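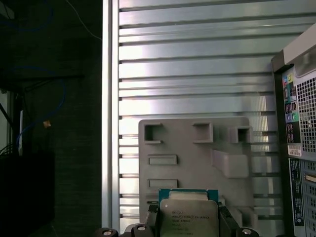
An Intel Xeon processor and a gray molded tray.

The Case for Keeping Old Processors in Proper Trays

Last updated: 29 Jun 2023

Every organization that runs its own servers eventually owns a drawer of processors. They come out of machines that were upgraded or retired, and most of them still have years of service left. It is the position of the Ometdale Equipment Exchange that the drawer should go, and that any office passing on used hardware should store each processor in a molded tray with its markings facing out.

The Exchange began accepting donated server parts in March. The first large delivery came from the Felirgate office and arrived in padded envelopes, 20 processors in all, with several to an envelope. Our staff spent most of an afternoon sorting them, and five could not be offered to any member until they had been tested again. The parts were good ones. The handling did them no credit.

A processor looks sturdy. The silver heat spreader gives it the feel of a large coin, and people treat it accordingly. The green board around that metal is thin, however, and the contacts on the underside do not forgive a scratch or a greasy thumb. A part of this kind should be held by its edges and set down in a place made to receive it.

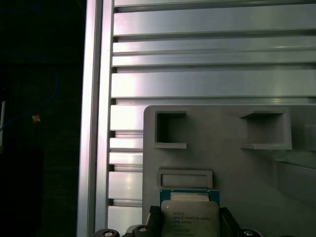
The printing on the heat spreader deserves equal respect. A model number tells the next owner which socket the part will fit and which memory it will accept, and one character can change the answer. The Xeon E5 family is a good case. A part marked v2 and a part marked v3 belong to different generations and do not share a motherboard, although a hurried person may well put both in the same box. We have received inventories in which the line reads simply "Xeon, used." Such an entry is of little help to a school in Gaete that has one server to repair and a small sum to do it with.

Some members have objected to the cost. The Jarkelau branch argued in writing that trays take up shelf space and that parts of this age hardly justify the expense. We take the point about space seriously — our own shelves are full. We do not accept the point about age. An older processor is often the only one that will fit an older board, and it becomes harder to replace each year.

We therefore ask that members adopt one modest rule before the next collection: one processor to a compartment, markings visible, and the full model number copied onto the packing list. For a typical delivery of 15 parts this adds very little work at the sending end. Trays may be borrowed from the Exchange for up to 3 weeks at no charge, and should be returned clean.

Contact the Exchange | © 2023 Ometdale Equipment Exchange | Back to top

This site uses cookies to remember your preferences. By continuing to browse, you accept their use.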